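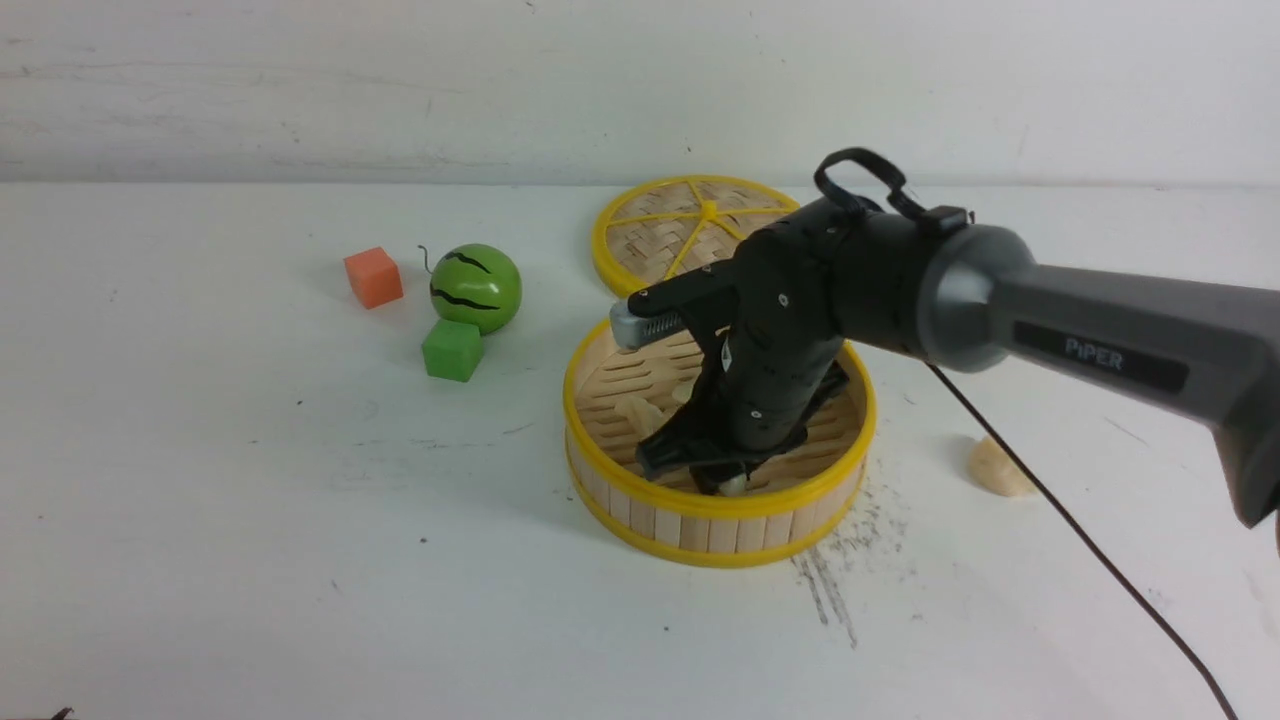

Steamer baskets: lining, spacing and drying

Several members have written in since the August meeting about dumplings tearing when lifted from bamboo baskets. Zdeňka Machala, who runs the Sunday dough session at Motedlow, has supplied the notes printed below. They apply to a single round basket with a woven base, used over a pan of boiling water.

Preparation. A new basket should be rinsed in plain water and steamed empty for 7 minutes before its first use. Washing-up liquid is not recommended at any stage, as bamboo takes up the scent and returns it to the food. Before each session the base is wetted under the tap and shaken out. A dry base sticks more readily and will scorch if the pan runs low.

Lining. Bare bamboo is acceptable for firm wheat doughs if the weave is brushed with oil. Softer doughs need paper or a cabbage leaf. Paper should be pierced and cut smaller than the base, leaving a margin for steam to rise at the wall. A full disc of unpierced paper blocks the weave and gives a wet underside. Cabbage leaves should be blanched first so that they lie flat.

Spacing. Filled dumplings swell, and two that touch will join. Leave a finger's width between pieces and the same at the wall. Underfilling the basket does no harm to the result. Place each piece once and do not slide it across the weave, as dragging thins the dough at the base and the split appears later, in the steam.

Dough. The Motedlow batch is 280 g of plain flour to a filling of 200 g, rested under a cloth before rolling. Members using the Sida flour have reported that it needs slightly more water. Add it by the teaspoon.

Water. The pan takes 700 ml, which must sit well clear of the base. Bring it to a full boil before the basket goes on. Top up from the kettle only. Cold water stops the steam and the tops of the dumplings turn leathery.

Lifting. Take the pan off the heat and leave the lid on for one minute, then remove it sideways so that condensation falls outside the basket. Wait a further minute before lifting. Most of the torn pieces brought to the August meeting had been lifted too soon. Grip low and at the sides. Pinching the pleats pulls the top off.

Drying. Brush out any dough, rinse in hot water and stand the basket on its edge in moving air overnight. It should not go on a radiator, where the rim will open at the join. Light mould can be scrubbed off with vinegar and the basket steamed empty again. If it returns, replace the basket.

The Vondráček shop has replacement lids in the common sizes. Bring the basket with you, as rim diameters differ between makers.

Shares: 7

3 comments

Dimum
Does the pierced paper need oiling as well? Mine stuck last time.

Zdeňka Machala
A light wipe, yes. Oil the side facing the dough.

Parsnip
Stood mine flat on the draining board for years and the base went black underneath. On its edge from now on.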